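Gallix Bed Warmer 929
Section 3: Warming the Bed

Read Section 2 first. We know you didn't, so the part that matters is repeated here: the hose is the only piece that goes anywhere near the bedding. The base unit stays on the floor, where it will be kicked, and it is built for that.

Before you start

1. Clear the bed of pets, books and laundry. Pets will object and come back.
2. Stand the base unit on a hard floor, with its air intake facing the room. A rug will do if the rug is flat. Few are.
3. Push the white hose into the outlet and turn it until it clicks. If it doesn't click, turn it the other way and tell no one.

Placing the hose

4. Fold back the top blanket. Plush and fluffy blankets hold heat well, so use the LOW setting with them for the first 2 nights.
5. Bring the hose up over the bedding in one loose bend. The ribs let it curve, but they won't forgive a sharp kink -- a pinched hose shuts the unit off and starts the beeping described in Section 7.

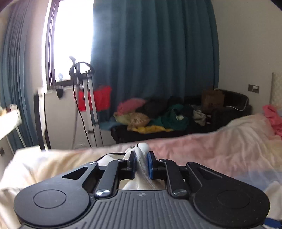 6. Lay the blanket back over the hose end and leave a hand's width open at the side.
7. Press START. Go brush your teeth.

CAUTION: Take the hose out before you get in. It is not a companion.

NOTE: The hose from the older Gimetti model looks the same and does not fit. Customers have proved this with great force.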